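Speaker notes, gripper comparison talk, Ranon meetup, August 2022

Slides 1 and 2 are title and agenda. Skip the agenda if the session is running late.

**Slide 3. What was compared**

- Two finger designs on the same hand-held gripper body: the Brarkow ridged wedge and the Boltura flat pad.
- One wrist camera lens, one logging setup, same operators for both.
- 200 demonstrations per finger design. Say the number slowly, people write it down.

The task set is tabletop pick and place with small, light parts. No heavy objects, no liquids. If anyone wants payload results, refer them to the Belhaj report and move on.

**Slide 4. Wrist view**

Start with the lens. The fisheye keeps both fingers in view at the bottom and still gets most of the room. Straight lines bend toward the rim, and the far background loses detail first. Small print on objects is often unreadable at this focal length. We don't use it for anything, so this cost us nothing.

Point out that finger visibility is the reason the camera sits where it does. On the first bracket the pads dropped out of view when the jaws were fully open, and jaw width could not be recovered from video. The current bracket moves the camera back by 10 mm. 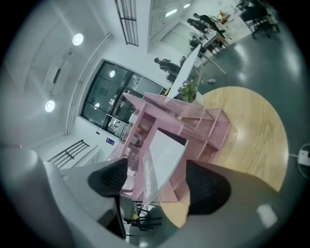

Why not use a narrower lens and get sharper images? We tried one, and tracking failed whenever the operator turned toward a blank wall, so the wide lens stayed.

**Slide 5. Tracking**

Two pose sources:

1. Visual-inertial tracking from the wrist camera.
2. Marker cubes on the grippers, seen from a head camera.

The first runs all the time. The second is a check, and it is only valid while a cube face is visible to the head camera. Operators tend to roll the wrist when reaching into a container, which hides the useful faces. Expect gaps there. We drop the check for any gap longer than 300 ms and do not interpolate.

Mention polished floors. Reflections of ceiling lights move with the camera and get picked up as features. Raising the feature threshold helped. So did masking the gripper body out of the wrist image, which should have been done on day one.

**Slide 6. Two hands**

Most of the failures we care about are two-handed. With one gripper the operator can wait for a good angle. With two, the second hand is usually holding something or getting in the way.

Head camera view for this slide. Both grippers are held out in front of the operator, with the round table and the pink organizer straight ahead. The right jaws have a small dark tuft between the fingertips. Soft items like that are where the two finger designs separate.

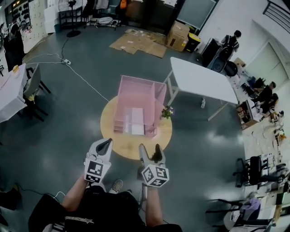

The wedge fingers close on a thin line, so fibers bunch up and stay put. The flat pads spread the load and let soft material creep out during long moves. On rigid parts the ranking flips: the flat pads hold alignment better, and the wedges let boxes pivot. Neither design won across the whole set. Do not let the Q&A turn this into a single score.

**Slide 7. Controller side**

- Jaw width is logged as an 8-bit value, 256 steps over full travel.
- That is coarse for thin objects. Two sheets of paper and one sheet read the same.
- Ranon's new encoder board fixes this. Boards are due in September, no results yet.
- Replay on the arm uses the Belhaj controller with default gains. We did not tune per finger. Someone will ask.

Latency between camera and encoder was measured once per session and applied as a constant. Drift inside a session was small enough to ignore for these tasks. It may not be for fast ones.

**Slide 8. Recommendations**

Use wedges for cloth, fiber and anything without a fixed shape. Use flat pads for boxes, cards and bottles. If the fingers get swapped mid-session, recalibrate the jaw zero, or every width after the swap is offset.

Log the finger type in the metadata. Our first batch did not have that field and had to be labeled by hand from the video.

**Backup slides**

9: bracket drawings. 10: marker cube dimensions and print settings. 11: mask file for the wrist image, with the download path. Leave 11 up during questions.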